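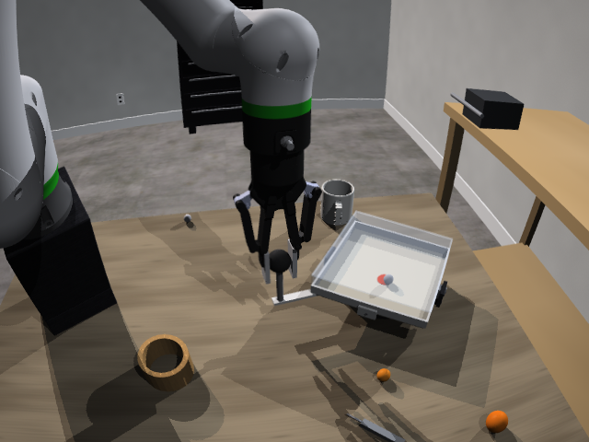 *Figure 2.1. A robotic arm with its gripper at a black ball knob. Computer-rendered.*

# Chapter 2: Subtitles and the Foreign Film

## Before you read

In Chapter 1 we followed a film from the editing room to the first public screening. We assumed that the audience in the hall speaks the same language as the persons on the screen. For a large part of the films in the world this is true only during the first weeks. After that the film travels, and it must be made understandable to people who don't know a word of the original.

There are three usual ways to do it: subtitles, dubbing and voice-over. This chapter treats mainly the first one. Dubbing has its own chapter later in the book, and voice-over is discussed together with television documentaries, where it is used most.

You will need from Chapter 1 the terms *shot*, *cut*, *final edit* and *reel*. If you are not sure about the difference between a shot and a scene, please go back to it now, as the rules for timing depend on it.

## 2.1 A film that was subtitled twice

*Hinari* is a documentary about a fishing harbor, made by the small production company Okabe and finished in 2000. It is 135 minutes long, and there is talk in almost every part of it: on the boats, in the market hall, in kitchens. Many of the speakers are old. They interrupt each other, they swear, they use names for tools and winds which are not found in a dictionary. There is no narrator who would explain.

The first English subtitles were made quickly, for a festival in Hovville in November. The translator worked from a written list of the dialogues and didn't receive the picture until the last days. This was common at the time, and it still happens. The text was correct in the sense that a teacher of languages would not find many mistakes in it. However, the audience in Hovville had difficulties. People said afterwards that the film was slow and that the fishermen seemed cold toward each other. One local review called it "a film of short orders."

Some years later the company prepared the film for release on disc and decided to have the subtitles checked. The new translator had the complete film from the first day and could play each sentence as many times as she wanted. She left most of the old text as it was. She changed 169 subtitles, and the changes were of a few kinds which come back through this whole chapter.

The largest group had to do with tone. In the original, the fishermen put a small friendly word at the end of almost every request. The first translator removed it, as it carries no information and takes space. So "Hand me the rope, old friend" became "Give me the rope." When this happens once, the viewer doesn't notice. When it happens during the whole film, the characters become different people. The new version didn't put the friendly word back in all places, there was no room for it. It was put back at the first meeting of each pair of speakers, and again in the moments of quarrel, where its absence in the original means something.

A second group had to do with time. In the market hall, two women tell a long joke. In the first version the last line of the joke stood on the screen before the woman said it, together with the line before. The audience read the end, laughed (or didn't), and then had to watch the woman speak for three more seconds. The new version divided this subtitle into two.

The third group was the smallest. It contained real errors, for example a word for a type of wind translated as the name of a boat. It is natural to think that such errors are the main problem of bad subtitles. In *Hinari* there were only a few of them, and most viewers would never find out.

We will come back to this film in section 2.4, with a page from both versions printed side by side.

## 2.2 What a subtitle is

A subtitle is a piece of written text which appears on the picture for a limited time and gives the content of something spoken or written in the film. This definition is simple but each part of it has consequences.

**It is written.** Spoken language is full of repetitions, unfinished sentences and small sounds. We don't hear them as mistakes when somebody talks. On the screen, in letters, the same things look strange and they take a long time to read. The subtitler must therefore decide how much of the spoken character can be kept. An old man who begins his sentence again and again may be allowed to do it once in the subtitle, so that the viewer understands his manner, and then the text goes on smoothly.

**It is on the picture.** A reader of a novel looks only at the text. A viewer of a subtitled film must look at the text and at the faces, the hands, the weather. Every second that is given to reading is taken from watching. This is why a subtitle should be easier to read than a sentence in a book with the same content. The usual advice is to use the shorter word where there are two, to put the verb early, and to avoid sentences which must be held in memory over several subtitles.

**It has a limited time.** The reader of a book may stop and go back. In a cinema this is not possible, and at home most people don't want to do it. The time of a subtitle is given by the speech: it comes when the person begins to talk and leaves when the person stops, or a little later. If the person talks fast, the text has to become shorter than the speech.

**It gives the content of something spoken or written.** Signs, letters, newspaper titles and song texts also belong to the work of the subtitler. Not all of them have to be translated. A street sign in the background usually stays without a subtitle, unless the story needs it. When a sign and a spoken sentence come at the same moment, one of them must give way, and it is normally the sign.

> **Term:** *Spotting* is the work of deciding at which moment each subtitle appears and at which moment it leaves. In older books it is also called *cueing* or *timing*.

### Lines

In most countries a subtitle has at most 2 lines. With more, the text begins to cover the picture, and the eye needs too much time to find the beginning of each line. If the text fits on one line, one line is preferred in many style guides, but not in all of them.

When two lines are needed, the place of the break is important. A line should not end with a word which belongs closely to the next one, for instance an article or a preposition. Compare:

> She never came back to the
> house after the winter.

> She never came back to the house
> after the winter.

The second version is read faster, although the words are the same. The eye takes a group of words as one unit, and the first version cuts such a unit in the middle.

If two persons speak inside the same subtitle, each one gets a line, and in English a short dash usually stands before each. It is not good to give one person a line and a half.

### Cuts

You remember that a cut is the point where one shot ends and the next begins. When a subtitle stays on the screen over a cut, many viewers have a feeling that the text has changed, and they start to read it from the beginning. For this reason a subtitle should, where possible, leave just before the cut. In a film with long shots this is easy. In a fast scene it can't always be done, and the subtitler must choose the less disturbing solution — usually to let the text stay clearly past the cut, and not only for a very short moment.

## 2.3 The order of the work

The order of the steps is different from company to company. What follows is the way used in the exercises of this book. It supposes that you have the final edit of the film. Work done on an earlier edit must often be done again, and students who begin too early lose more time than they gain.

1. Watch the whole film without stopping and without taking notes.
2. Watch it again and write down names, special words and forms of address. Decide how each of them will be treated, and keep this list open during the work.
3. Do the spotting for the whole film, or at least for the first reel.
4. Translate, subtitle by subtitle, with the sound on.
5. Read only the English text, without the film. Sentences which sounded acceptable together with the voice may show their weakness here.
6. Watch the film with the finished subtitles, from a normal distance, together with a person who doesn't know the original language.

For steps 3 and 4 you will use a subtitle editor. The screenshots in the later chapters come from Braneo, but the other common programs have the same basic parts: a window with the film, a list of the subtitles, and a sound wave in which the beginning of each sentence can be found. If your school uses another program, the names in the menus will be different and the work will be the same.

Step 6 is the one that is left out most often. After many days with a film the translator knows every sentence by heart and doesn't read the subtitles anymore, only recognizes them. A second person reads them for the first time. Sit a little behind this person and mark the places where he or she turns to you to ask something, or where a laugh comes too early. Write down the time of each such place and don't explain anything until the film is over.

The first short film for practice is described on the next page. Its dialogues are slow, and only one person speaks at a time.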